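# Binby set-up guide, part 4: first runs at a cupboard

Read this part with the base assembled, both arms cabled and the head camera fixed in place.

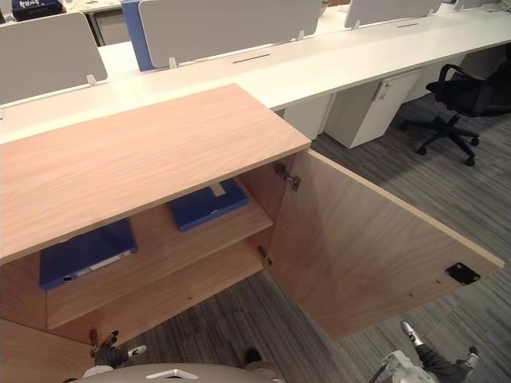 By this point Binby should stand up without help, drive in a straight line and hold both arms in the rest pose. If it does not do all of those, go back to part 3. The steps below assume the Aver control software is installed on the laptop and that the laptop and the robot are on the same network.

The first task we teach is opening a cupboard door and reaching a shelf. It needs both arms, it shows up most calibration faults, and a mistake normally costs a scratch on the furniture.

## 4.1 What you need

- Binby, charged to at least 70 per cent
- The wireless stop button, with a fresh battery
- The laptop and the operator headset or hand controllers
- A cupboard with a hinged door and at least one shelf
- A couple of light, stiff objects to go on the shelf, such as ring binders
- Masking tape
- A 4 mm hex key

Use a cupboard that is heavy enough to stay put when the door is pulled. If yours slides, put weight in the bottom of it or fix it to something. Empty bedside cabinets are too light.

Ring binders are good first objects. They do not roll, they survive being dropped and a plain coloured cover is easy to pick out in the head camera view. Avoid clear plastic folders.

## 4.2 Preparing the floor

1. Clear the floor in front of the cupboard. You want room for the base, the full swing of the door and a person standing behind the robot.
2. Pick up loose cables, rugs and bags.
3. Open the door by hand as far as it will go. Mark the floor with tape where the free corner ends up.
4. Close the door and mark where the front of the base should stop. The tape should be far enough back that the door clears the body at every point in its swing.
5. Check that chairs on castors nearby cannot roll into the swing of the door.

**Note:** On carpet tiles the base drifts a little when it turns on the spot. Short low-pile carpet is fine. If the drift is more than the width of your tape, turn the speed down before you change anything else.

**Note:** Tape does not hold for long on carpet. Check it at the start of each session.

## 4.3 Routing the arm cables

The cable along each arm must have enough slack at the elbow for a full bend, and not so much that it hangs in a loop. A loop will catch on the edge of a door.

1. Switch the motors off.
2. Bend the elbow fully by hand and look at the cable. It should be nearly straight on the outside of the joint.
3. Straighten the arm. The slack should lie along the forearm.
4. Fit a hook-and-loop strap above and below the elbow. Do not use cable ties here, as they will cut into the jacket in time.
5. Turn the wrist both ways to its stops. If the cable pulls tight in either direction, move the lower strap back towards the elbow and try again.

**Caution:** Support the arm with your other hand before you switch the motors off. There are no brakes in the shoulder and the arm will drop.

## 4.4 Setting the head camera

The camera looks down past the front of the body. You should be able to see the top of the body at the bottom edge of the picture, and both hands when the arms are held out in front.

1. Drive the base up to the tape.
2. Open the camera view in Aver.
3. Tilt the head until the shelf of the open cupboard sits near the middle of the view.
4. Tighten the tilt screw with the 4 mm hex key. Firm is enough. The bracket is printed and will crack if you lean on it.
5. Raise each hand in turn and check that it stays in view from the rest pose up to shelf height.
6. Save the position as `head_cupboard`.

If you can see the hands but not the back of the shelf, the head is tilted too far down. If you see mostly desk and wall, it is tilted too far up.

Check the view again with the room lights on and with them off. A window behind the cupboard can turn the inside of it almost black. Set the exposure by hand in that case and leave it alone for the whole session, or your recordings will not match each other.

## 4.5 Connecting

The robot listens on port 3608 by default.

1. Switch on the robot and wait for the two-tone beep.
2. Start Aver on the laptop and choose **Connect**.
3. Enter the robot's address and the port number.
4. Wait until both arms show green. The hands take longer than the arms.
5. Press the stop button. Both arms should go amber and hold still.
6. Twist the button to release it and choose **Resume**.

Do not skip steps 5 and 6. Do them every time you connect, including when the link has dropped for only a moment.

If one hand stays grey, the usual cause is the connector at the wrist. Press **Stop**, support the arm, switch the motors off and reseat it. On builds that use the Kadrić wrist board, also check that the small slide switch is set towards the fingers.

Error 973 means that the laptop and the robot disagree on the hand calibration file. Copy the file from the robot to the laptop and reconnect. Do not copy it the other way.

## 4.6 First run: door already open

Start with the door open and work on reaching. Pulling the door comes later.

1. Open the door by hand to the tape mark.
2. Lay one binder flat on the shelf. A second can go on the cupboard floor if you want a lower target.
3. Set the speed limit to **Slow**.
4. Move the hand that is nearer the door up and clear of the door's bottom edge. Do this before you move the other arm.
5. Bring the other hand to the front edge of the shelf and stop there.
6. Check the gap between the knuckles and the side panel.
7. Reach in, keeping the wrist level, until the fingertips touch the binder.
8. Close the hand slowly. Stop when the binder moves.
9. Back the arm out along the same line.

**Caution:** An arm that is under the open door cannot be lifted straight up. Bring it back towards the body first. Lifting it under the door puts the load on the hinges, and concealed hinges pull out of chipboard quite easily.

Repeat until you can do it without touching the cupboard. Then swap the binder for something narrower.

## 4.7 Second run: opening the door

1. Close the door, then pull it open by a finger's width by hand. Leave the latch out of it for now.
2. Put the fingertips of the hand nearest the free end behind the door edge.
3. Pull back and outwards in a shallow curve. Let the wrist turn as the door swings.
4. Stop halfway. Let go, move the hand to the inner face of the door and push it the rest of the way.
5. Bring the hand back to the rest pose before you reach for the shelf.

Most people pull straight back at first. The fingers then slip off, or the base is dragged towards the cupboard. If the base moves, set the wheel hold to **High** in the drive menu.

Self-closing hinges will bring the door back against the arm if you stop too early. Either push it past the point where it stays open, or take the spring clips off the hinges while you practise.

## 4.8 Recording

Record only once you can finish the task three times in a row. Give every run a name that includes the cupboard, such as `lonton_door_open`. Delete failed runs the same day, while you still remember which they were.

## 4.9 Shutting down

1. Bring both arms to the rest pose.
2. Drive the base back from the tape by at least an arm's length.
3. Choose **Park** and wait for the motors to report low current.
4. Support the arms and switch the motors off.
5. Disconnect in Aver, then switch off the robot.
6. Put the battery on charge if it is below half.

Part 5 covers grip force and the fingertip pads.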